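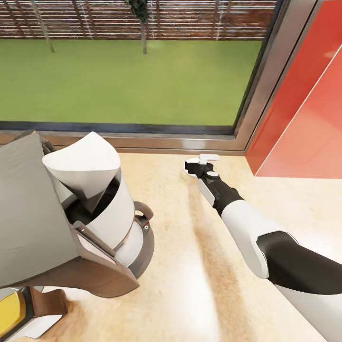 Ticket 2838: Kitchen counter circuit trips in the morning

Site: Rovstead, unit 532
Status: Closed
Category: Electrical

Reported problem
Breaker for the counter outlets trips between 6:30 and 7 a.m. Tenant resets it and it holds for the rest of the day. Started in April.

Log
6:40 a.m. Breaker found tripped. Reset, held with no load.
6:55 a.m. Ran the coffee maker alone for one full cycle. Arano meter read 784 watts. No trip.
7:10 a.m. Added the toaster, 800 watts on the label. No trip after ten minutes.
7:25 a.m. Space heater in the hall came on by its timer. Breaker tripped within four minutes.
7:40 a.m. Traced the hall outlet. It is fed from the counter circuit and is missing from the Baptiste panel schedule.
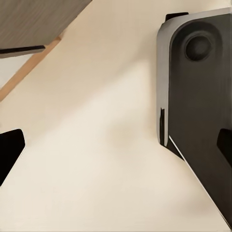
Cream surface with gray panel, upper left.

Fix
Moved the hall outlet to the spare breaker. Replaced the Gito receptacle nearest the sink, which had a loose terminal. Relabeled the panel.

Retest
All three loads on together for 30 minutes. No trip.

Open item
Panel schedules for the other units on this floor still need checking. Send as a separate ticket.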